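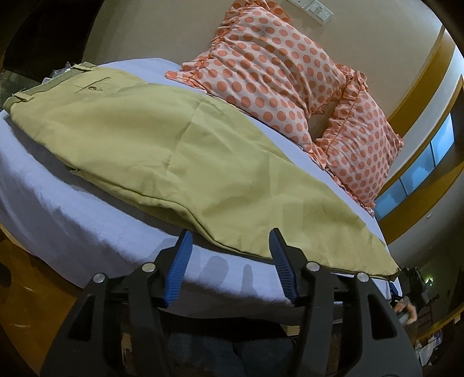 Skeldale Mattress Protector, Quilted

The Skeldale is a quilted protector which goes between your mattress and your fitted sheet. It keeps away sweat, small spills and dust, and it makes no noise when you turn in the night. We have sold it in our shop since the first season and it is still the protector that most customers order again.

The top side is cotton. Under it there is a thin filling of 300 g per square meter, and the back side has a coating that does not let water go through. The skirt is elastic on all four sides and fits mattresses up to 12 inches deep. If your mattress is deeper, please choose the Flitholm, it has a longer skirt and the same top.

Sizes: Twin, Full, Queen, King
Color: white only
Item number: SK-101
Weight in Queen: 6 lb with packaging

Washing
Wash it before the first use, at warm temperature and with a mild detergent. Please do not use bleach or fabric softener, they damage the coating. Tumble dry on low, or hang it with the coated side inside. Do not iron. The first wash takes a little of the length, and this is already counted in our sizes.

Questions we receive often
Can I use it with a heated blanket? Yes, if the blanket lies above you. Please do not put it under the protector.
Does it slip? On a foam mattress with a very smooth cover it can move a little. The Adari corner straps are sold separately and they help with this.
Is it good for a sofa bed? The Twin and the Full can be folded together with the bed, but please let them air in the morning.

Delivery and returns
Orders leave our warehouse in two working days. The King size is out of stock now and will come back in April. You can return an unwashed protector in 30 days, in its original bag. For hotels and guest houses we have a separate price list, please write to Kanyarat Srithong at the Chamoun Bedding office and tell her the sizes you need.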